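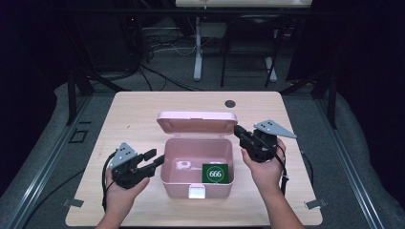
Lunchbox

A lunchbox is a container for carrying a meal from the place where it was made to the place where it will be eaten, or, in the case of the fruit, there and back again. It is usually small enough to fit in a bag and is closed by a lid, clasp, zip or elastic band. Regional names include piece box, snap tin, crib tin and bait box, most of them handed down from mining districts.

History

Working people carried food in cloths, baskets and pails long before anyone thought to sell them something for the purpose. Miners favoured metal tins, which kept out dust and mice. Tobacco and biscuit tins were often put to the same use once empty, and children took these to school partly in imitation of their parents and partly for want of a choice.

Printed metal boxes for children became common in the twentieth century. They were sturdy and had sharp corners, and parents in several places came to regard them as weapons. Moulded plastic took over in the later decades. It was lighter, came in brighter colours and could hold the smell of an egg sandwich until the end of the school year.

Construction

Most rigid lunchboxes are made in two parts, joined by a hinge or simply pressed together. The hinge is commonly a thin strip of the same plastic, bent many thousands of times in testing and rather fewer in practice before it splits. Clasps are often made separately and clipped on, and are the first thing to go missing. Makers sell replacements for some models, generally for those whose clasps do not break.

Inner trays and dividers keep wet food from dry. The Kidasura, a box with 3 removable trays, was sold on the strength of this idea. Owners tended to lose the trays within a term and use it as an ordinary box.

Contents

The sandwich remains the usual filling in Britain, with crisps, a drink and something the eater did not ask for. In "The Uneaten Apple", Nosipho Fourie follows the packed lunches of 17 families and finds that adults and children give very different accounts of what was in them. The chapter on raisins is the longest.

Collecting

Older metal boxes are widely collected, and a matching flask raises the price a good deal. Plastic ones attract less interest, though early Cimetti boxes have a small following. Names scratched into the lid lower the value, except among people who find their own.

See also

Bento
Picnic hamper
Tiffin carrier
Vacuum flask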